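Notebook, Saturday, pitching bench
May

In at 9:30. Wirnia's bullpen session from Thursday is loaded and I have the spin numbers in one sheet now. Kálmán Lakatos wants something he can hand the pitching coach before the next home stand, so the goal today is a clean answer on the short rest question and nothing else.
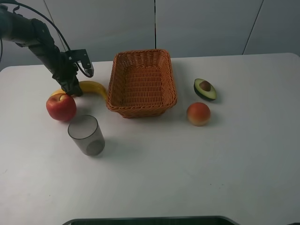
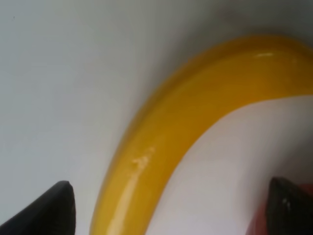 Banana on the white tabletop.

Data: 57 starts from the Wirnia rotation over two seasons. I threw out anything shortened by rain. Of what was left, 16 starts came on short rest. That is a small pile and I want that written at the top of whatever we send over.

First pass, fastball speed by inning. On normal rest the drop between the first and the fifth is small and steady. On short rest the first two innings look the same as always, sometimes a bit faster, and then the drop comes early, mostly in the fourth. Giáp shows it more than anyone. Jarnis hardly shows it at all, but he throws fewer fastballs to begin with and his line is noisy.

Second pass, release point. I expected the arm slot to sag with the speed. It does for Giáp. For the other starters I can't separate it from the ordinary wobble between ballparks. The tracking unit at Citeo reads high compared to ours, and I had forgotten to apply the offset until after lunch. Redid the plots. The old ones are in the folder marked bad, please don't use them.

Third pass, slider. No clear pattern. Spin holds up, location doesn't, but location was poor for two of these guys all last year whatever the rest.

Problem: the starts on short rest aren't a fair sample. The manager only does it late in the season or when the bullpen is worn out, and he only asks the pitchers he trusts. He also pulls them sooner. So the fifth inning average on short rest is built from the days when the pitcher was going well enough to stay in. The real drop could be worse than what I have. Kálmán raised this last month and I didn't have a fix then either.

Tried matching each short rest start to a normal one by the same pitcher with a similar pitch count through three. Got matches for almost 40 percent of what I needed, then ran out. Loosening the pitch count window by 2 helped a little. Didn't want to go further than that.

Radar gun check at 3:00. Pocket gun agrees with the fixed one on fastballs, reads low on the curve. Same as before. Batteries in the pocket gun replaced, spare set is in the left drawer.

To do:
Ask the Citeo people when their unit was last leveled
Rerun Giáp without the extra-inning game
Split the fourth inning by times through the order
Send Kálmán the speed plot only, hold the release point one until the offset is confirmed

Left at 5:15, rerun still going on the back machine. Don't shut it off.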